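Cours 5 – Introduction à l'entretien des surfaces
Chargé de cours : Kristof Postma

Une tache se définit par trois éléments : la matière déposée, le support et le temps de contact. Avant tout nettoyage, on note ces éléments dans la fiche de suivi. 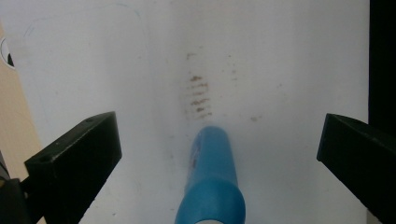

On distingue ensuite les taches grasses, les taches colorantes et les dépôts minéraux. Les premières demandent un produit alcalin, les derniers un produit acide – jamais les deux ensemble.

Pour la séance prochaine, lire le polycopié jusqu'à la page 105 et apporter la fiche remplie.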